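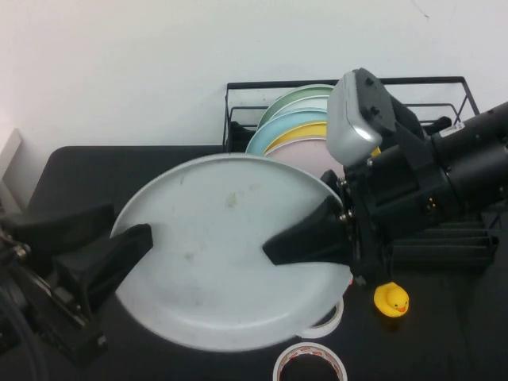 Fig. 2. Plate held at the rim.

Section 4: Discs, regions and the first playback

Your Nedton player leaves the warehouse in a state of mild confusion. It does not know what country it is in, what language you speak or what shape your television is. Work through this section in order and it will know all three. If you skip ahead to the fun bits, you will be back, and the menus will be in Korean.

4.1 Before you switch on

1. Put the player on a flat, firm shelf. The top of another machine that gets warm is not a flat, firm shelf, however well it fits.
2. Leave a hand's width of clear space at the back.
3. Remove the orange transport screw from the underside and keep it. You will want it when you move house, and you will not find it.
4. Connect the player to the television, then to the mains.

CAUTION: Do not switch on with the transport screw fitted. The tray motor will try its best, loudly.

4.2 Setting the language

1. Press and hold MENU on the remote until the Nirer logo appears.
2. Choose the second item down. It has a small globe beside it in every language.
3. Pick your menu language and press OK.
4. Pick your preferred spoken language and your preferred subtitles. These are separate settings. Choosing Japanese speech does not switch on English subtitles, and a fair number of calls to the helpline begin this way.
5. Press BACK twice to save.

Note: Your choices are requests. If a disc has no English track, the player will use the first track it finds. Older box sets sometimes list a language on the sleeve that is missing from the disc. Please take this up with the sleeve.

4.3 Setting the region

The player can be set to one region at a time. It can be changed later, but the change needs a restart and wipes any saved bookmarks.

1. With the tray empty, press SETUP, then type 2500.
2. The screen shows the current region. Use the arrow keys to change it.
3. Press OK and wait for the restart. The screen stays black for longer than seems reasonable.
4. Load a disc you know works. If it plays, you are done.

If the message WRONG REGION appears, check the small globe symbol on the back of the case before you blame the player. Discs bought second-hand have often been put in the wrong case by somebody in a hurry.

4.4 Loading a disc

1. Press OPEN. Do not pull the tray.
2. Hold the disc by its outer edge and lay it in the tray, label up. Double-sided discs have no proper label, only tiny print round the middle hole. You will need your glasses.
3. Press OPEN again, or PLAY. Do not push the tray either.
4. Wait for the disc menu. Discs with long trailers may ignore the SKIP button. This was decided by the people who made the disc and we can do nothing about it.

CAUTION: Never load a cracked disc, a disc with a peeling sticker, or a disc mended with tape. They spin fast and come apart without warning.

4.5 Box sets and the Kazmi shelf

Owners of long series can let the player keep track of where they got to.

1. Load the first disc of the set and let it reach the main menu.
2. Press SHELF, then ADD.
3. Type a name. The limit is 24 letters, which rules out quite a lot of anime.
4. Repeat for each volume, in order. The player trusts you on the order, so a set added backwards will be offered to you backwards.

The shelf holds 145 discs. After that it asks which one you would like it to forget. Discs are listed in the order you added them, and there is no way to sort them by title. Ga-eun Cho, who wrote the shelf software, is aware of your feelings on this.

4.6 If something is not right

No picture, but sound: press and hold STOP for a slow count of five. This puts the output back to its lowest setting, which any television can show.

Everyone looks tall and thin: change SCREEN SHAPE from 4:3 to 16:9. Everyone looks short and wide: change it back.

Subtitles appear twice: the disc has them printed into the picture. Turn the player's own subtitles off.

The tray opens by itself: the remote's OPEN button is stuck down. Check the sofa.

A grinding noise at first start: see 4.1, step 3.

Jumano remotes from the older player will work this one, apart from the SHELF button, which opens the tray.

Section 4 revised Sat 21 September by Bok-nam Seo. Replaces the sheet packed with machines sold in June, in which steps 2 and 3 of 4.3 were the wrong way round.

Section 5: Cleaning and moving the player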